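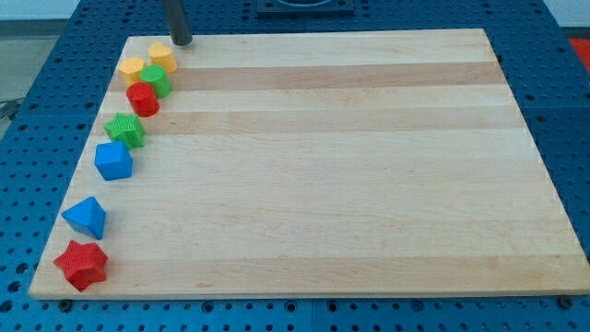
Cutting board oil: what I bother with and what I don't
Posted 1/29/18 in Kitchen

Every bottle of "board conditioner" on the shelf promises to seal, nourish and protect. Wood is dead. It doesn't need nourishing. What it needs is something to slow the water down, and plain food-grade mineral oil from the drugstore does that for a fraction of the price.

I tried the Tavum cream for a whole winter on one half of a maple board and drugstore oil on the other half. I couldn't tell you today which half is which.

Wipe it on, leave it overnight, wipe off what's left. If the board still looks dull and chalky, do it again. Skip the schedule that says once a day for a week, once a week for a month and so on. Drip some water on the board. If it beads, put the oil away.

Olive oil and corn oil go sticky and then they smell. People write in to say theirs never has. Fine, but I've thrown out two boards over it.

Lemon and salt: good for onion smell, does very little for stains. I doubt it kills much either. Hot water and dish soap, then stand the board on its edge so both faces dry. A board left flat on a wet counter will cup.

For knife marks, sand with 80 grit, then 120, then 220. Wet the wood, let it dry and sand once more with the 220, or it'll feel fuzzy the first time you wash it. The 2000 grit pads Povitz sells are for car paint as far as I'm concerned.

Elfriede Schmieder asked about the dishwasher on "eco." No.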